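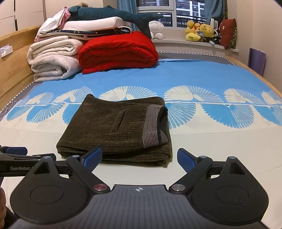
Search this site Enter keywords Go

BESBY OPENS WINTER CLOTHING AND BEDDING DRIVE WITH A FREE FOLDING AFTERNOON

February 28, 2025 — Besby, the neighbourhood linen and clothing exchange, is delighted to invite families to bring in the warm things they have outgrown, and to stay for a cup of tea and a bit of friendly help with the folding while they're at it.

Our December drive sent 101 bundles of clothes and blankets to new homes, and we would dearly love to do as well again. Each bundle holds two blankets and up to five garments, folded flat so that a whole household's worth fits on one shelf.

"I do all my folding on the bed, always have," said Sandrine Lebrun, who coordinates the drive. "Corduroy behaves beautifully if you smooth it along the ribs first, and a heavy blanket goes at the bottom of the pile — otherwise the lot leans over by suppertime."
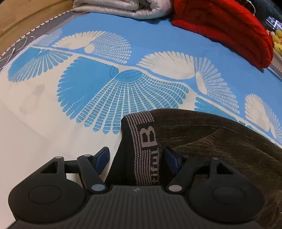 Besby Home Linen Team

Dark corduroy, knitted cuffs, patterned sheets in blue and cream: all of it is welcome, in any size and any colour, provided it has been washed. Please check the pockets! Drop-off is at the Haken Street counter, and Lauri Peltonen will gladly answer questions there about larger donations.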